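26/01/2023

The dish rack by our sink came from Ogura and holds plates on a 60 mm pitch at the back row. It was sold as a rack for everything, but the slots were plainly laid out for bowls. Dinner plates lean, touch their neighbors, and drain badly at the lower rim.

I moved the plates to the front row last October and turned the tray so the spout points at the basin. Drying time for a full load went from 134 minutes to 100, measured with the kitchen window closed and the plates left alone until the foot ring felt dry to a fingertip. I have not repeated the test in summer.

Glaze matters for inspection. On a glossy white plate the ceiling light breaks up into long streaks, and small marks hide between them. I tilt each plate until the glare slides off toward the rim, then look at what is left. Specks that come off with a fingernail are food. Specks that stay go on the list.

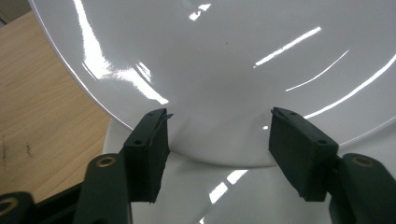 *Large white plate, tilted. Small dark speck near the center.*

The list has four entries so far, all from the Semness set. Asuka Hayashi, who fires her own stoneware, thinks iron in the clay body is the likely cause and says it has no effect on use. I still stack those plates at the bottom.

Next change: a felt disc between each pair in the cupboard. The Clasier ones are too small for a dinner plate, so I will cut my own.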